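July
Minutes taken by Vinzenz Steiner

WENTHORPE COLLEGE - BOARD OF GOVERNORS
Open session, Sutter Hall, Room 5

The chair opened the session at 4:10 p.m. A quorum was present. The chair asked that remarks be kept short. They were not.

1. Minutes of the last session

Approved with one change. The draft had said the board "welcomed" the president's enrollment forecast. Two members did not remember welcoming it. The word is now "received."

2. President's report

The president said the college had a strong spring and that applications were up. A member asked how many of those applications turned into deposits. The president said that number was still moving. The member asked which way. The president said he would send it to the board in writing.

He then reported that the Jostby campus is "finding its feet." The board has heard this phrase at each session since the campus opened, and the member for the northern counties asked that some measure be attached to it. The provost offered to bring class sizes, by section, to the next session. The chair asked for dropped sections as well, which are normally left out of the table. The provost agreed.

3. Naming of the Jostby library

The development office asked the board to name the library at Jostby for a donor family. The gift agreement was handed out at the table. The member for alumni affairs said a gift agreement running to many pages should not be seen for the first time in the room where the vote is held, and there was general agreement on this from people who have voted that way before.

On a quick reading, the pledge is spread over a long period and the name goes up in the first year. The development office said this is common. A member asked what happens to the name if the payments stop. Counsel said the agreement does not speak to it. The member said it ought to.

Moved and seconded to put the matter off until counsel has added a clause on missed payments. Carried. The development office asked that the record show the family had hoped for an answer today. It is so recorded.

4. Jumivow contract

The vice president for administration presented a proposal to buy the Jumivow advising system, which would replace the present paper degree check. She said Jumivow would free advisers to spend more time with students.

Questions took up the larger part of the session. In the order they came:

The member for finance asked whether any advising positions would be cut. The vice president said there was no plan to do so. He asked whether there was a plan not to do so. She said staffing is reviewed every year.

The faculty observer said the registrar's office had been shown a demonstration with sample students, all of whom had entered as freshmen and none of whom had transferred in. Roughly 2000 of the college's present students came in with credits from somewhere else. He wanted to know what the system does with a course that has no match in our catalog. The vendor's answer, read aloud by the vice president, was that such cases are "routed for review." He asked who reviews them. The answer was the advisers.

The student member said that the paper check is slow but it has a signature on it, and when it is wrong a student can take it to the person who signed.

The vice president replied that the signature has not always helped. She cited a count by her office of 2361 degree checks last year that were sent back at least once for correction. The member for finance asked how many of those were adviser mistakes and how many were late grades. She did not have the figure split out.

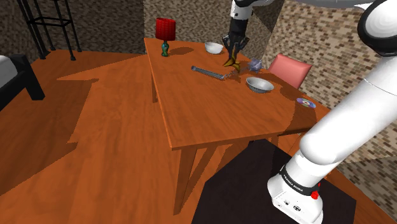 He said that without the split, the number could support either side, and he would give it no weight until he had seen it. Late grades will be just as late under Jumivow.

The chair asked about price. The first year is discounted. The vice president said later years would follow the standard schedule. The standard schedule was not in the packet. An aide went to look for it and came back with the schedule for a smaller size of college.

Moved by the member for finance, seconded by the member for the northern counties: that the contract go back to administration, to return with (a) the full price schedule for our size, (b) the corrections figure split by cause, and (c) a demonstration using real transfer records with names removed. Carried, with one vote against. The member voting against said he was tired of sending things back and that the advisers had been waiting a long time for anything at all. The secretary thinks this was a fair point, and the chair let it stand without reply.

5. Terms of office

Three seats come open at the end of the year. Under the bylaws the governance group is to publish the openings and take names from the public. Last time the openings were published on a page of the website that could only be reached by people who already had the address - the member for alumni affairs had tested this. The secretary to the board said it had been corrected. The member said she would test it again.

There was some talk of letting present members serve a further term without reopening their seats, to keep "continuity during the Jostby build." A member pointed out that the Jostby build is supposed to be finished. No motion was made.

6. Buildings

The facilities director reported that the roof work on the science building is on schedule. Asked if this was the first schedule or the revised one, he said the revised one. The east stairs will be closed until classes begin. The loading dock gate is still sticking and deliveries should go to the north side.

7. Public comment

One speaker had signed up. A parent from Jostby asked why the shuttle between the two campuses does not run on Saturday when the labs there are open on Saturday. The president thanked her for raising it. She said she had raised it last fall, by letter, and had been thanked then too. The chair asked that the shuttle be placed on the next agenda as its own item and not under "other business."

8. Other business

The member for finance asked again for packets to go out a full week ahead. Administration said it would make every effort. He asked that the minutes say "every effort" in quotation marks.

Adjourned 6:35 p.m.

Carried forward: dropped sections at Jostby (provost); missed payment clause (counsel); Jumivow, three items (administration); deposits figure in writing (president); shuttle.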